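How I learned to read a project budget

When I began to work at the regional office in Brotville, I thought that evaluating a public project is a simple thing. You take what it costs, you take what it brings, and you compare. In my university notes there was a clean formula for this, and I was proud that I remembered it.

My first file was the river monitoring program in Lulville. It had 711 pages. The program did not sell anything and was never supposed to sell anything. It measured the water level at 2 stations and sent the numbers to the town. So what should I write in the column "income"? I left it empty for many days, and then I wrote zero, and the formula told me that the program should be closed.
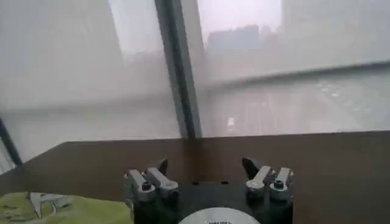
My supervisor returned the file with one question in pencil: "Compared with what?" I did not understand it at first. I believed she wanted another program in the table, so I added a road repair from the same year. This was a mistake too, and she returned it again.

What she wanted was the situation without the program. If the town does not measure the river, it still has to make decisions about the river, only with worse information. Somebody will close the bridge too early or too late. These decisions have a price, and one can try to estimate it. It is slow work and the result is never exact, but it is better than a zero which looks exact.

I used for this a method from the Koutsoukos handbook, which was on the shelf in our office and missing its cover. The author asks you to write the goals first and give each one a weight, before you look at any cost. I did it in the wrong order, of course — costs first — and I noticed that my weights were suddenly very friendly to the cheap options. I had to throw away that version and start from a blank page.
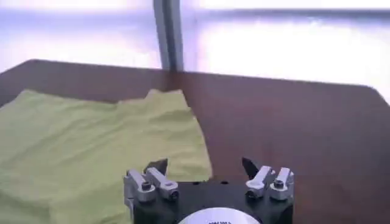

Filed under: Work notes, Public projects

The second file was easier. It was Lerkus, a small training program for technicians, with 2281 hours of teaching planned and a request for 500 more. Here I asked the pencil question myself, in July, at a meeting where I usually stay quiet. Without the extra hours, what will these people not be able to do? The applicants needed some time to answer, and they came back with a much shorter request.

I still keep my old formula in the notebook. For a toll road or a parking house I think it works well enough. Next month I want to write about how we choose the weights when two departments do not agree, because I have a long file on exactly this and I am only at the annexes.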